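Hanging Jackets in a Narrow Wardrobe or Locker with Peg Hooks

Small compartments with no rail are common in entryways, changing rooms and shared offices. They hold a couple of garments well enough, but only if the hangers go on properly. The steps below work for any narrow wardrobe or locker with short pegs on the side walls. I put them together after fitting out the coat area at Bainbridge, where people kept finding their jackets in a heap.

What you need

Thin plastic hangers with an open hook
A damp cloth and a dry cloth
A tape measure
A lint brush
A clear flat surface, such as a table, to lay the jackets on

Step 1. Empty and wipe the compartment

Take everything out, including the hangers. Wipe the walls from top to bottom with the damp cloth, then dry them. Go gently over any labels stuck to the inside. If there is a warning label, read it before you put anything back, and leave it where it is. The corners collect lint, so give them a second pass.

Step 2. Check the pegs

Take hold of each peg and try to move it in every direction. It should not turn or tip. If it does, tighten the base before you hang anything from it. A loose peg will hold a shirt for months and then let go under a winter coat.

Measure from the peg to the floor of the compartment while you are there. Write the number down. You will want it when you decide what fits and what should go somewhere else.

Step 3. Pick the right hanger

Slip an empty hanger over the peg before you put a jacket on it. The hook should drop all the way down and sit against the peg. Thick wooden hangers usually have a hook that is fine for a rail, but the shoulders take up too much room in a narrow space. Thin plastic ones are better here. Mine are a pack from Curkero and they have held up, although I would not trust them with anything heavy and wet.

Step 4. Put the jacket on the hanger

Lay the jacket face up on your flat surface. Slide the hanger in from the neck, one shoulder and then the other. Pull the shoulder seams out until they line up with the ends of the hanger. Close the top button or the top few inches of the zipper. Skip this and the jacket will slide to one side sooner or later.

Fleece and corduroy are softer than they look and like to bunch in the middle. Hold the hanger up in one hand and run the other down the front to straighten it. Pull each sleeve down by the cuff.

Step 5. Hang it

Turn the hanger so the hook opens toward the peg and loop it on. Let go slowly. Start with the side that is harder to reach, then do the other.

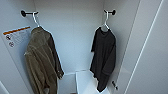

With two garments in a small space, keep the bulkier one a little farther forward if the pegs allow it. The sleeves should hang down between the two bodies and not get trapped against the wall. If a cuff touches the floor of the compartment, move that jacket to a taller space.

Do not double up on one peg. It looks as if it should work, and the second hook will even stay on for a while – but the first one is then hard to get off without knocking both down.

Step 6. Fold what doesn't fit

Anything too long or too wide gets folded. Clear the table completely before you start and wipe it, or you will brush crumbs into the fabric. Lay the jacket face down, bring both sleeves across the back, fold the sides in, then fold the bottom up to the collar. 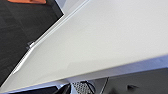

Joanne Stockdale, who has done this far longer than I have, folds hers in thirds. That makes a smaller bundle and a deeper crease. For fleece it makes no difference. For anything with a stiff lining, I stick with a single fold.

Step 7. Check again later

Look inside the next day. Jackets settle, and a hanger that was slightly crooked will be more crooked by then. Straighten it once and it normally stays put.

Common problems

The jacket slides off one shoulder. The hanger is too narrow, or the top is not fastened.

The hanger swings around to face the wall. Turn the hook the other way on the peg.

The garments smell stale. Leave the door open for a few hours and never hang anything damp in a closed compartment.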